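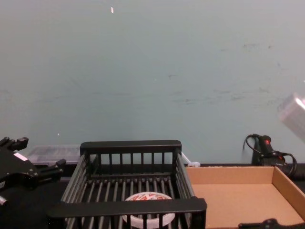
Household and Workplace Skills Team, Eltmont Adult Learning

Reading time: 3 minutes

Handout: Keeping a worktop in order
Notes by Domenica Eder, 10/10/18

Last time we dealt with cupboards. These notes cover the worktop itself, the surface people use most and clear least. Read them before the practical.

1. Start at the back
Tall or lidded things go against the wall. A low plastic box with a flat lid is good there, and a see-through one saves lifting the lid to check. Wipe the wall when you wipe the top. Scuffs build up on pale paint where boxes are pushed back, and you stop noticing them after a while.

2. Racks
A dish rack needs bars in the floor for water to get through and sides high enough to stop a plate tipping. Measure the depth of the worktop before you buy. Ľubica Beneš lost marks in March for a rack that overhung the sink by 22 mm — her other work was sound. On a dark surface, lift the rack and look underneath, as limescale shows up badly once it dries.

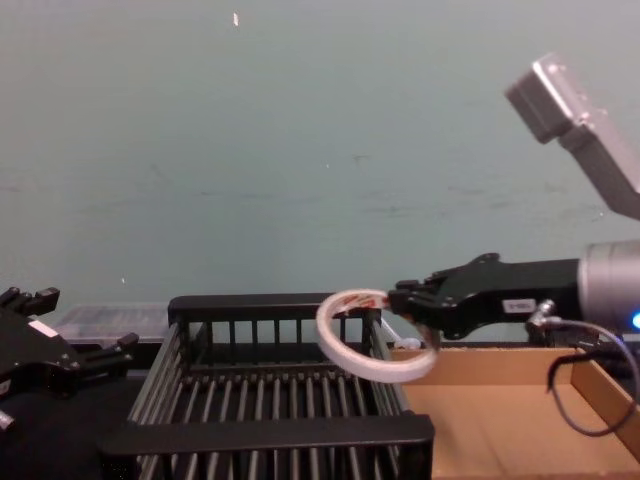 Labels and small supplies cause more arguments than plates do. Tape, string, bag clips and pens drift about a kitchen until someone gives them a fixed place. The rule on this course is one tray or one rack for them, emptied and sorted weekly. An old dish rack will do the job for larger items. A roll of white tape can go in flat or on its edge, though a narrow roll like this one should be checked against the gaps between the bars first. A shallow cardboard tray beside the rack takes whatever would slip through. Replace the cardboard when it goes soft.

3. For the practical
Bring a cloth, a tape measure and your plan from the Kubíček exercise. You have 36 minutes. The mark is out of 80, and half of it is for the written plan. Sketches in pencil are fine. Hand both sheets in at the desk before you leave.

Shares: 22 | Comments: 0

Related handouts
Cupboards and shelf heights
Drawers: dividers and liners
Cleaning painted walls
Planning a small larder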